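Damilola Dauda has run the Pellside supper club for 13 years. It began with neighbours and a pot of stew, and it now seats up to 13 on a full night.

"I never meant it to be a club," she says. "My sister was away, I had cooked too much, and I knocked on a few doors."

She had moved to Pellside for a job in the accounts office at Vornetti, and knew few people in the town. The first meals were in June, with the back door open. Guests paid nothing. They still pay only for the shopping, and bring their own drink.

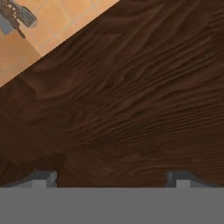 Most of the planning is about who sits where. Dauda puts new people near the kitchen and keeps couples apart. "They can talk to each other at home," she says. She doesn't own a tablecloth and doesn't want one. A dark brown wooden top with plenty of grain in it, she says, looks better bare, and gravy doesn't show.

The menu is fixed two weeks ahead and doesn't change. There are three courses, and one is always soup. She buys fish from Sánchez on the market and bread from Andon, and she has fallen out with both over prices. "We made it up. You have to, in a town this size."

She stopped for a long spell when people couldn't meet indoors, and started again on 13/09/2021 with a short guest list. Two of the old regulars had moved away by then. She wrote to both of them and one still comes back for the winter meals.
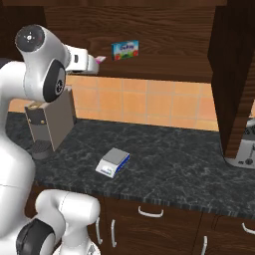 Pudding is served late, and people are slow to leave after it. Dauda used to start washing up as a hint, but guests only came in to help and stayed longer. Now she lets them talk. A coffee machine on the worktop, the kind with two little gold-coloured buttons, does for most guests, though she drinks tea herself.

Would she ever charge properly? "No. Then they could complain about the soup."

The next supper is lamb, and the places have all gone.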